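Threads > Public Services > Vernar Public Library System

Vernar Public Library System
Office of Collections and Access

1/ Beginning in September, the Vernar Public Library System will stop charging overdue fines on all materials borrowed by cardholders of any age. This thread explains what is changing, what is staying the same, and how existing balances will be handled. Please read to the end before contacting your branch.
62 shares · 14 comments

2/ Overdue fines were introduced in Vernar to encourage the prompt return of books at a time when the system owned very few copies of most titles. The daily rate has been raised on several occasions over the years. The purpose of the fine was never to raise revenue, and the system's operating budget has not relied on it.

3/ Our staff reviewed borrowing records across all branches last year. The review found 1,049 cards blocked for fines alone, with no item still missing. In other words, the books had come home and the readers had not.

4/ The largest share of blocked cards was at the Plarnus branch, which serves the neighborhoods farthest from the central library. Many of those cards were issued to children. A child's card is blocked on the same terms as an adult's, even where the child has no means of paying and no way to travel to the library alone.
9 shares

5/ What is changing. No daily fine will be added to any item returned after its due date. This applies to books, magazines, audiobooks, films, music, and board games. It applies to items borrowed before the new rule takes effect, provided they are returned after it.

6/ What is not changing. Every item will continue to have a due date. The standard loan remains three weeks for books and one week for films. You will continue to receive a reminder two days before the due date, by text message or by email, according to the choice on your account.

7/ Renewals will be automatic. If no other reader is waiting for an item, the system will renew it up to two times without any action on your part. If another reader has placed a hold, the item will not renew, and we ask that you bring it back on time.

8/ Items that are very late. Four weeks after the final due date, an item is marked as lost and its replacement cost is placed on the account. Borrowing is paused at that point. When the item is returned in usable condition, the charge is removed in full and borrowing resumes the same day.
21 shares · 6 comments

9/ Existing fines. All overdue fines now on record will be cleared from accounts before the branches open on the first day of the new policy. You do not need to apply, call, or visit. Replacement charges for lost or damaged items are not fines and will remain on the account.

10/ Readers who have already paid a fine have asked whether the money will be returned. We are not able to refund fines that were properly charged under the rules in force at the time. We recognize that this will disappoint some of our readers.

11/ Statement from Elibariki Mbwambo, Director of Collections and Access: "A library card should be the easiest thing a resident of this city carries. We have heard from parents who stopped bringing their children to us over a small balance they were embarrassed to discuss at the desk. We would like those families back."
500 shares · 31 comments

12/ On the matter of fairness to other readers. Some residents have written to ask whether books will now be kept indefinitely. The Plarnus branch operated without fines for a trial period before this decision was made. Waiting times for held items at that branch did not become longer during the trial.

13/ The trial also gave desk staff more time with the public. Disputes about small charges had been a regular part of the working day at Plarnus. Staff there report that the time is now spent on reading advice, printing help, and the homework table – all services that residents had asked us to expand.

14/ Interlibrary loans are an exception. Items borrowed on your behalf from another system remain subject to that system's rules, including any late charge it sets. Such items carry a gray paper band across the cover. Please leave the band in place when returning the item, and return it to a staffed desk. Do not use the outdoor drop box.

15/ The Chaudhry Reading Room collection also remains under separate terms. Its local history volumes, maps, and bound newspapers are for use on the premises only. Requests may be made at the Reading Room desk until 4:30 p.m. for use the same day.

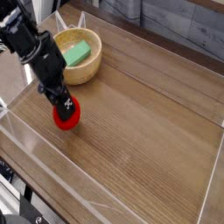

16/ Return points. Items may be returned to any branch, whichever branch you borrowed them from. The outdoor drop boxes at the central library, Plarnus, and Tremano Street are open at all hours. The Tremano Street box is emptied each morning before opening, and items found in it at that time are recorded as returned the previous day.

17/ Damaged items. Ordinary wear is expected and is not charged. Please do not attempt to repair a torn page or a loose cover at home. Household tape yellows and stains paper, and our mending staff are able to do more with an untouched tear than with a taped one. Simply tell the desk when you return the item.

18/ Donations. We will accept up to 1,000 gently used children's books this fall for the Plarnus and Tremano Street branches, where the picture book shelves are most heavily used. Encyclopedias, textbooks, and magazines cannot be accepted. Donations should be brought to the desk during staffed hours – please do not leave boxes at the door.
17 shares · 3 comments

19/ If your card has expired, you may renew it at any branch with one document showing your current address. If you no longer have the card itself, a replacement will be issued without charge through the end of the year. Your borrowing history and saved lists are kept with the account and are not affected.

20/ The full text of the borrowing policy is available in print at every service desk, in large type on request. Questions about an individual account should be brought to a branch or made by telephone. For reasons of privacy, we do not discuss account details in replies to this thread.

Comments

plarnus_reader: My daughter's card has been blocked since she was in second grade. She is in fifth now. We will be there the first morning.

M. on Tremano St: Does the automatic renewal apply to the board games too? We never finish one in a week.

Vernar Public Library System: Thank you for your question. Yes, board games renew automatically on the same terms, provided no other reader has placed a hold.

oldmaps62: Glad to see the Reading Room staying as it is. Could the 4:30 cutoff be moved later in the winter? Some of us get out of work at 4.

quietcarrel: I don't agree with this. I have paid every fine I ever owed and I thought that was the deal. Will wait and see how the hold lists look by spring.

Vernar Public Library System: We appreciate your comment. Waiting times will be posted at each branch desk at the start of every month.

show 8 more comments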